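Before you start, put the folding panels on the ground face up and leave the mast bag zipped. Everything in this section can be done from the lawn, and it's a lovely job for a Tuesday evening when the neighbours are out walking and can tell you what they think.

## 4. Setting up the Skendis front-yard lantern arch

The Skendis arch goes up over a driveway, a front path or a stretch of nature strip (check with your council first if it's the last one). Once it's lit you'll see it from the end of the street, and the colour change at dusk is gorgeous!

### 4.1 Anchoring the feet

1. Mark the two foot positions with the string supplied. The knots are at the correct spacing for the standard arch.
2. Drive two ground pegs through each foot plate, angled away from the path.
3. Fill both ballast bags with dry sand and lay them across the plates.
4. Slot the lower mast sections into the feet and turn each collar until it clicks.

**Note:** On concrete or pavers, leave the pegs out and use four ballast bags instead of two.

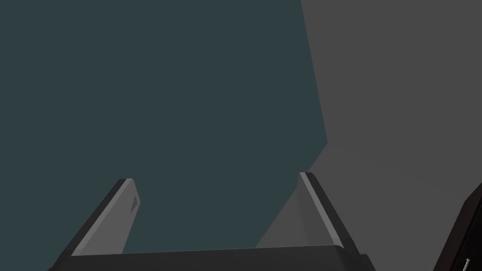 *Fig. 4a — Gripper with two fingers, rendered view.*

### 4.2 Raising the arch

You'll want a second person for this part, and a third if there's any breeze at all.

1. Join the nine curved sections on the ground, starting from the middle one, which is stamped with a star.
2. Clip the fabric sleeve along the outside of the curve. The Grolska pattern has a right way up: the gold border faces the street.
3. Walk the arch up together, one person at each end, and drop the tips into the lower masts.
4. Push the locking pins all the way through and fold the wire loops over.
5. Tie off the guy ropes. They should hum slightly when plucked — no tighter than that.

**Caution:** Don't raise the arch in wind above 28 km/h. If the forecast changes after it's up, take off the fabric sleeve and leave the bare frame standing.

**Caution:** Keep every part of the arch at least two metres from the service line to your house. If you can't, choose another spot.

### 4.3 Lights and power

The light string has 400 LEDs and comes in one piece, so find the plug end before you unwind anything. (Gonzalo Paredes, who wrote the first edition of this guide, unwound his from the wrong end in front of half of Toledo Crescent and still recommends wearing gloves.)

1. Clip the string to the inside of the curve, using every second eyelet.
2. Run the lead down the left-hand mast as seen from the house.
3. Plug into the weatherproof transformer, then plug the transformer into an outdoor outlet with a safety switch.
4. Hold the mode button until the whole string glows white, and let go.
5. Set the timer. Most streets are happy with lights out at 10 pm. 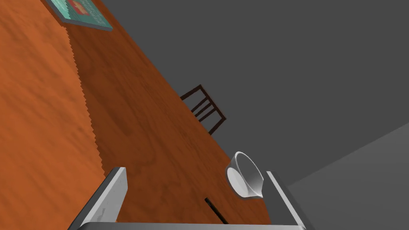 *Fig. 4b — Wooden surface with dark grey wall beyond.*

**Note:** If one stretch stays dark, check the nearest join first. Dirt in the collar is the usual culprit, and a dry toothbrush shifts it beautifully.

### 4.4 Living with it

Possums adore the fabric sleeve. A light spray of Pestside along the bottom hem keeps them off for a week or so; respray after rain, and keep it away from the LEDs.

The lights are good for 2000 hours, so an arch that comes out each November will see you through plenty of summers. Take it down in the reverse order of 4.2 and let the sleeve dry completely before it goes back in the bag. Spare pins are in the small pocket under the flap.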